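How do you buy a robot? (Kids' page)

Say your school wants a robot that packs snacks. Can't just grab one off a shelf! You need a plan. And a budget, which means a list of what you can spend.

First question: what's the job? Big boxes, little packets, slippery pouches? Write it down.

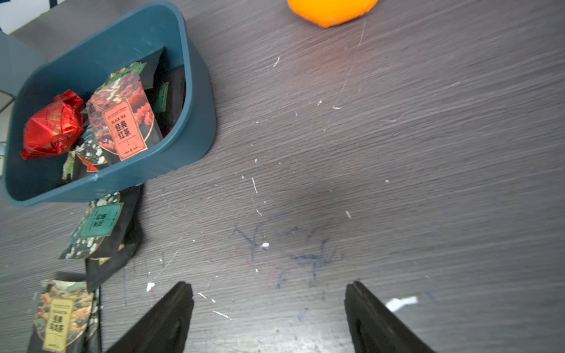
Next, the hand. It's called a gripper. Two fingers is plenty for lots of jobs. Soft packets can be tricky, so ask for a test before you pay. Bring your own packets!

Then the extras. People allways forget these. Spare fingers, a sturdy table, a grown-up's time to learn the controls. Ilham Sumampouw, who plans the gear at Oltgate, keeps 6 lines on her list just for spare parts.
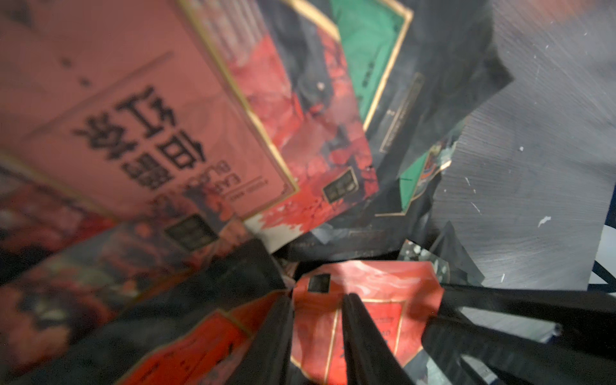
Two black gripper fingers pressing into a red packet.

Last bit, waiting. Order in February and it might take 9 weeks to come. So plan early, and leave some money over for repairs. Somthing always needs fixing.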